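Kallwood Electric Cooperative
Mon 21 December

1/10
The Cooperative will carry out planned line work on the Dinham and Monton circuits in the first full week of January. This thread sets out what members should expect and how to prepare. A printed notice with the same information has been mailed to every affected account.

2/10
The work replaces 47 poles between the Dinham substation and the county road. Crews inspected this line in May and marked the poles that no longer meet our standard. Each was tagged with a yellow number plate. Members are asked to leave the plates in place.

3/10
Power will be off from 9 a.m. to 3 p.m. on the day assigned to your address. The day is printed in the upper right corner of your notice. If you live on Paredes Lane, please check it again — the first mailing listed the wrong day for 66 accounts, and a corrected notice has been sent.

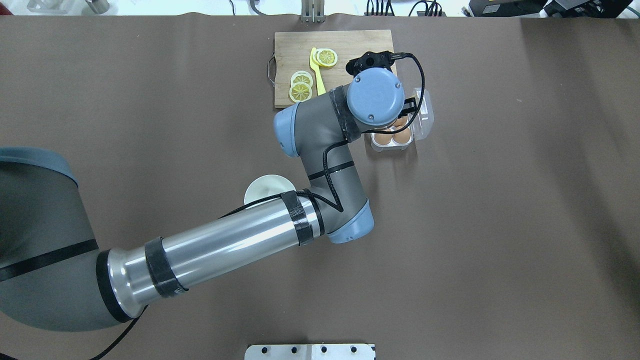 4/10
Food. A refrigerator that stays closed will keep food cold for four hours. A full freezer will hold its temperature for two days, and a half-full freezer for one. The planned outage is longer than four hours, so please move milk, meat, eggs and leftovers to a cooler with ice before 9 a.m. Take out what you need for lunch at the same time.

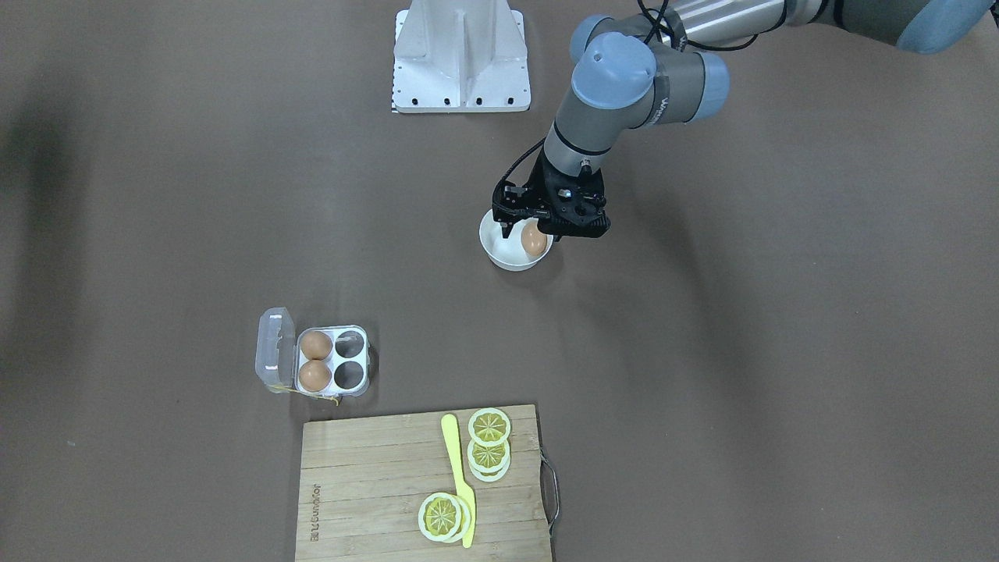 Frozen bottles of water work as well as bagged ice and make less of a mess. When power returns, check anything that has been above 40 degrees for more than two hours and throw it out. Do not taste food to decide whether it is safe.

5/10
Medical equipment. Members who depend on powered equipment at home should call the member services desk before January 2, even if they are already on our medical list. The list does not move your outage to another day. It allows staff to call you the day before and again on the morning of the work.

6/10
Generators. A portable generator must run outdoors, at least 20 feet from doors and windows, with the exhaust pointed away from the house. Never connect one to a wall outlet. Power sent back into the line can kill a lineworker who believes the line is dead. If you have a transfer switch that we have not inspected, please tell us. The inspection is free.
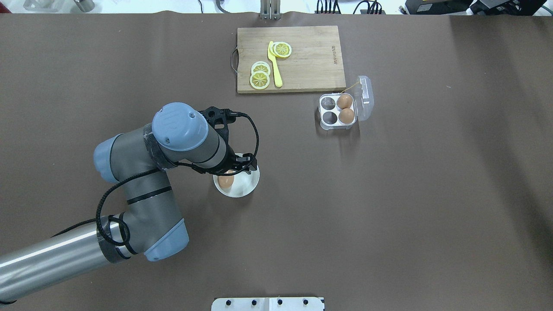
Extension cords cause more trouble calls during outages than the generators do. Use an outdoor-rated cord sized for the load and keep it out of doorways where it can be pinched. Check the full length for cuts before plugging anything in. The black braided cable in the picture hangs in wide, loose coils, and a household cord can be stored the same way, without sharp bends. Do not run a cord under a rug.

7/10
Heat. The community room at our Monton office will be open from 8:30 a.m. to 4 p.m. on every day of the work. It has heat, restrooms and outlets for charging phones. Coffee will be available. Pets are welcome in carriers or on a leash. The side entrance on Depot Street has a ramp.

8/10
Wells. If your home uses a well pump, you will not have running water during the outage. Fill pitchers the night before for drinking and a clean bucket for the toilet. Livestock owners with heated tanks may wish to top them off at the same time.
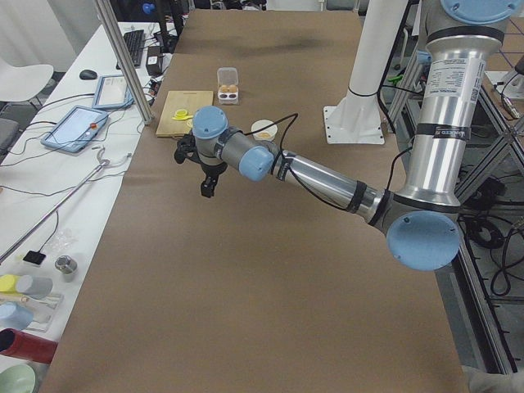
9/10
Weather. Crews will not work in ice or in sustained high winds. If a day is called off, we will post here by 6 a.m. and call the number on your account. The new day will fall in the following week. Please make sure your number is current — more than 200 accounts on these two circuits have none on file.

10/10
To update a phone number, ask about a notice or report a hazard near a pole, call member services on weekdays between 8 a.m. and 5 p.m. The outage line is open at all hours. Replies to this thread are read during office hours only, so please do not use them to report a downed wire.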